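Toalha de mesa com quadriculado rosa: tecido ou plástico? E o que fazer com os copos

Fórum Casa e Cozinha > Mesa e louça

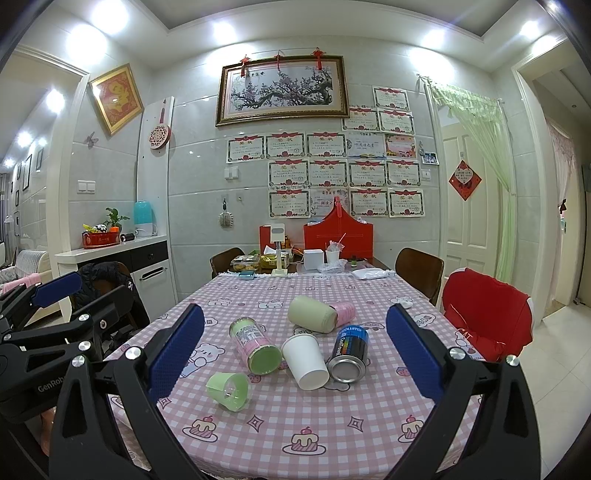
Mensagem 1
marmelada_5
18 de maio de 2018

Boa tarde a todos. Comprei esta toalha em fevereiro, quadriculado rosa e branco com fatias de bolo, morangos e bichinhos brancos. A minha filha escolheu. Gosto dela, mas a mesa é retangular e está sempre em uso, e ao fim do dia ficam copos tombados por todo o lado, como se vê. Tenho duas perguntas.

Primeira: alguém usa uma toalha destas todos os dias ou só em festas? Estou a pensar pôr um plástico transparente por cima.

Segunda: quero arranjar um sítio fixo para os copos coloridos. Agora andam entre a mesa e o escorredor e nunca sei quais são os lavados.

Mensagem 2
tacho_velho
Eu uso toalha de algodão todos os dias há anos. Lavo a 40 graus, seco à sombra e passo do avesso. O plástico por cima não recomendo. Fica humidade por baixo e ao fim de um mês o tecido cheira mal.

Quanto aos copos, uma bandeja no centro da mesa resolve. Os lavados vão para a bandeja virados para baixo, os usados vão direto para o lava-louça.

Mensagem 3
linhaecopo
Discordo do tacho_velho quanto ao plástico. Tenho um Davix transparente cortado à medida e não cheira a nada. Levanto-o à noite, passo um pano seco e volto a pôr de manhã. Com crianças em casa, lavar a toalha a cada sumo entornado não dá.

Paguei 7 euros o metro na loja da Castaño. Levem a medida da mesa escrita, que eles cortam na hora.

Mensagem 4
tacho_velho
Levantar todas as noites é trabalho. Mais vale ter duas toalhas e ir trocando.

Mensagem 5
linhaecopo
Demora um minuto. Trocar e lavar toalhas demora mais.

Mensagem 6
varanda_norte
Marmelada_5, vejo ali um copo de papel branco no meio dos outros. Se são para as crianças beberem água durante a tarde, eu deixava o papel para as festas e ficava só com os coloridos. Cá em casa cada um tem a sua cor, e quem não encontra o copo vai à procura dele. O verde-claro e o rosa que tens já dão para começar.

O cilindro rosa e verde com etiqueta branca o que é? Parece-me um bom tamanho para guardar palhinhas ou colheres pequenas.

Mensagem 7
marmelada_5
Obrigada pelas respostas. O cilindro ainda não tem uso certo. Tinha pensado em lápis, mas a ideia das colheres é boa.

Os copos de papel sobraram de um aniversário. Vou guardar os que restam numa caixa.

A cor por pessoa já tentei e durou uma semana. O mais novo quer sempre o do irmão.

Mensagem 8
quintal248
Vou contra a maioria: tirava tudo da mesa. Mesa de jantar é para comer. Copos no armário, na prateleira de baixo se houver crianças, e latas no frigorífico ou no lixo. Uma toalha com tanto desenho já enche a vista. Com copos de cor e uma lata às riscas por cima, ninguém repara no bolo nem nos morangos.

Mensagem 9
varanda_norte
Isso é muito bonito em teoria. Com crianças, um copo guardado no armário é um copo novo sujo de meia em meia hora.

Mensagem 10
quintal248
Tenho três filhos e funciona. É questão de hábito.

Mensagem 11
linhaecopo
A mim a bandeja parece um meio-termo razoável. A minha é uma Nakelano retangular, com rebordo alto, e os copos não caem quando alguém puxa a toalha. Os de plástico muito leves tombam só com um toque, por isso o rebordo faz diferença.

Para segurar a toalha há também as molas de metal, que se prendem na borda da mesa. Confirmem antes a espessura do tampo.

Mensagem 12
tacho_velho
Nas molas estamos de acordo. As de plástico partem.

Mais uma coisa sobre a lavagem: toalhas estampadas com muito rosa podem largar cor nas primeiras vezes. Lava sozinha, sem roupa branca, e não uses lixívia. Se a máquina permitir, centrifugação a 600 rotações, que deixa menos vincos.

Mensagem 13
marmelada_5
Já a lavei quatro vezes e não largou cor. Mas encolheu um pouco no comprimento, e de um dos lados cai menos do que devia.

Vou experimentar a bandeja primeiro e deixar o plástico para depois. Alguém sabe se as bandejas da Bakcombe vão à máquina de lavar loiça? Na etiqueta não diz nada.

Mensagem 14
quintal248
A minha empenou. Lava à mão.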